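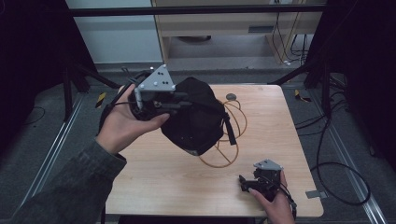
Figure 3.1 A black baseball cap held upside down over a table.

Print | E-mail

Chapter 3
Shaped Headwear: Crown, Peak and Closure

3.1 Scope of the chapter

Chapter 2 dealt with flat goods, in which the finished article lies in a single plane and can be measured with a rule. Headwear cannot be treated in this way. A cap must follow a surface that curves in two directions at once, and woven cloth does so only when it is cut into panels, eased, or shrunk with steam. This chapter covers the first of these methods. Easing and steaming are left to Chapter 4.

3.2 Terms

The crown is the part of the cap that covers the skull. It is made up of panels, also called gores, which meet at the top. The peak – called the brim or bill in some trade papers – is the stiffened part that projects at the front. The sweatband is a folded strip sewn round the inside of the opening. The closure is the means by which the opening is made larger or smaller, and may be a strap, a snap or a length of elastic.

The word "size" is used in this book for the inside circumference of the sweatband with the closure at its middle setting. Chávez uses it for the outer circumference, and his tables must be corrected before they are compared with ours.

3.3 Cutting the panels

Each panel is a tall triangle with curved sides. If the sides are too straight the crown comes to a point; if they are too full the cloth puckers near the top seam. The Timmont block, used in the exercises, gives a side curve that is steepest in the lower third and almost flat above it.

Panels are cut with the grain running from the opening to the top. A panel cut off grain will twist after washing, and the fault cannot be pressed out. Notches are placed on the lower edge only.

3.4 Joining the peak

The peak is sewn to the crown before the sweatband is put in. The seam is curved and the two edges differ in length, so the work is pinned at the centre first and then outwards to each side. Pattern 826 in the appendix allows 16 mm at the centre front and 18 mm at the ends.

Print | E-mail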